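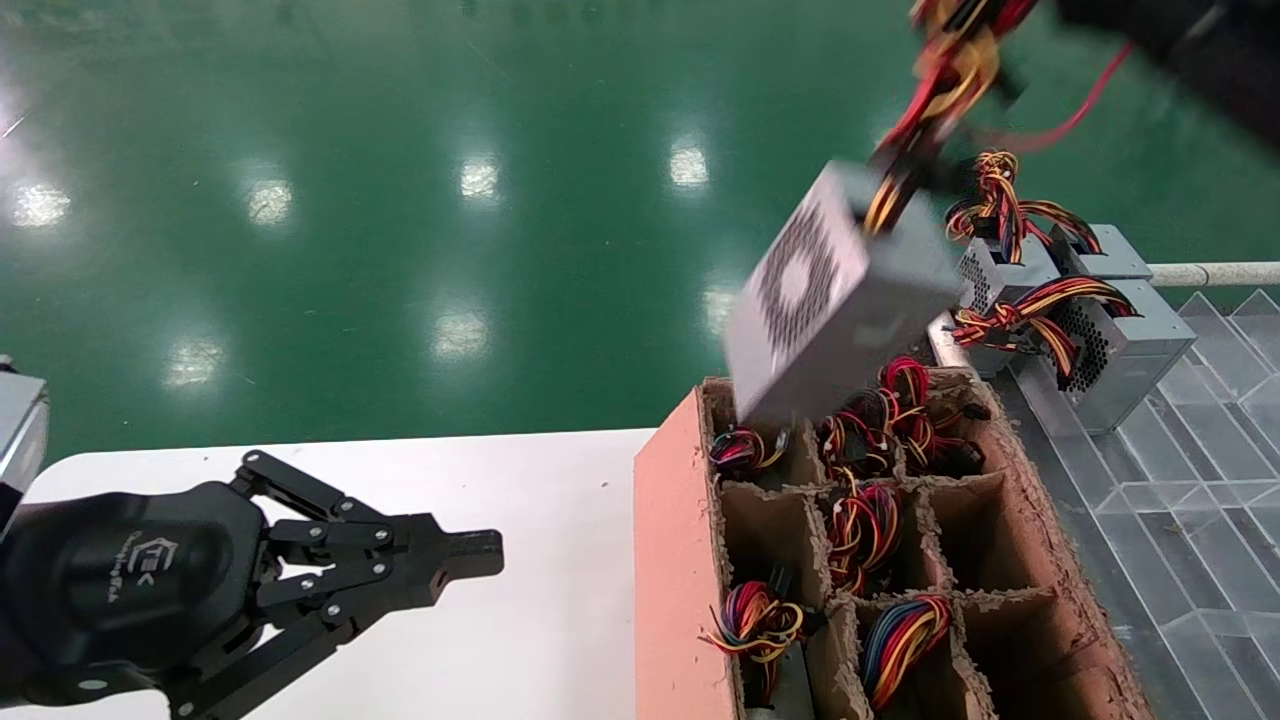

Photo: Prondora

About us

Prondora is a small testing and advice firm in Sodley. We look at products that are sold to people who run workshops, kitchens, village halls and small offices, and we write down whether they do what the seller claims. Mostly that means cleaning products, floor coatings, descalers, damp treatments, draught strips and the many gadgets that promise to cut your bills. We charge a fee for this and we don't take commission from anyone.

You may well wonder why you should believe a word of that. Plenty of firms say they are independent. We'd suggest reading the rest of this page, then one or two of our reports, and making up your own mind. If you still have doubts, ring us and ask something awkward.

How we started

The firm grew out of an argument over a water softener. Two of us worked at the time for a property company in Lustlow which had bought 49 magnetic clip-on units for its rented flats. The sales leaflet said they would stop limescale "at source". After a year the kettles looked the same as they always had, and so did the shower heads. The seller's answer was that the water in Lustlow must be unusual. We had the water tested. It was hard, as it is across most of this part of the country, and in no other way remarkable.

What annoyed us was less the money than how easily the sale had gone through. There was a leaflet with a graph on it. The graph had no numbers up the side. Several sensible people had looked at it, ourselves included, and had nodded.

So we began to check things before they were bought, first for our own employer, then for a couple of others who had heard about it. After a while it was taking up more hours than our proper jobs, and we rented a unit in Sodley and stopped pretending it was a sideline.

What we do

A client sends us a product, or the name of one, along with the claim they want looked at. We ask the seller for their evidence. A fair number send nothing. Some send a certificate that turns out, on reading, to cover a different product, or to say only that the thing won't catch fire. A few send good, plain test results, and we are always glad to see them, as it saves the client money.

Where the evidence is thin we run our own trial. We don't have a grand laboratory and we don't claim to. Many of the questions we get can be settled with scales, a decent thermometer, a meter on the plug and enough patience to repeat the same dull job many times over. When a question needs equipment or training that we lack, we say so and pass it to a lab that has them. We add nothing to the lab's bill.

Every trial includes a comparison. If it is a floor cleaner, we try it against the cheap stuff and against plain warm water. You would be surprised how often warm water does well. If it is an additive for a heating system, we want a matching system without the additive, over the same weeks, and if we can't get one we will tell you the result isn't worth much.

The report you get is short, usually 6 pages, and the answer is on the first of them. It will be one of the following: the claim holds up, the claim partly holds up, the claim doesn't hold up, or we can't tell. That last one is not popular. Clients have paid for an answer and would like one. But we would sooner hand back part of a fee than guess, and we have done so.

What we don't do

We don't give awards. We don't have a badge, a seal or a star rating, and nobody can put our name on a box. We have been asked many times. One maker of a mould spray offered a sum that would have paid our rent for a good while if we would let them print "Prondora tested" on the bottle. It had been tested, that much was true. It had done slightly worse than household bleach at four times the price.

We don't test medicines, food supplements, anything to be used on children or animals, or anything where a mistake by us could put a person in hospital. There are proper bodies for that work.

We don't publish a report without the client's agreement, as they have paid for it. We know this is a weak point. It means that the reports on our website are a selection, and you should bear that in mind when reading them. What we can say is that we ask every client for permission, whatever the result, and that we list the number of refusals at the foot of the reports page.

Our fees

A desk check, where we read the seller's evidence and comment on it, costs £50. A simple trial starts at £600. Anything longer is priced beforehand and the price doesn't move afterwards. Payment is due before we tell you the result. That rule was brought in after a client who didn't care for our findings decided that he hadn't really ordered them.

If you sell the product yourself, you can still hire us, on the same terms and at the same price. We will note on the report who paid. Readers ought to know that, and in our view any test report that leaves it out should go straight in the recycling.

Who owns us

The people who work here own the firm, in equal shares. We have no outside investors. We did have talks with a larger company, Nair, which sells cleaning supplies to offices and schools, about it taking a stake. It was a friendly offer and a good one. We turned it down in February, after asking ourselves what we would think of a testing firm part-owned by a company whose goods it tests. Nair remains a client for desk checks, and its products get the same treatment as any other. You have only our word for that — which is why the three Nair reports on the website are there in full, with the raw figures.

When we get it wrong

We have made mistakes and will make more. The worst was a report on a draught strip which we said would not last a winter. We had fitted it badly. The maker wrote to us, quite crossly, and enclosed a drawing. We fitted it again, it lasted, and we corrected the report and refunded the client. The first version is still on the website with a note across the top.

If you think something we have written is mistaken, please write and tell us why. Numbers are more use to us than adjectives. We answer every letter of this kind, though not always quickly.

Visiting

Our unit is on the trading estate in Sodley, behind the tyre place. Visitors are welcome if they ring first. Clients may come and watch their own trial, although most leave after the first half hour, and we can't say we blame them. Parking is poor. The bus from Lustlow stops at the estate gate.

This page was last checked on 4 May 2021.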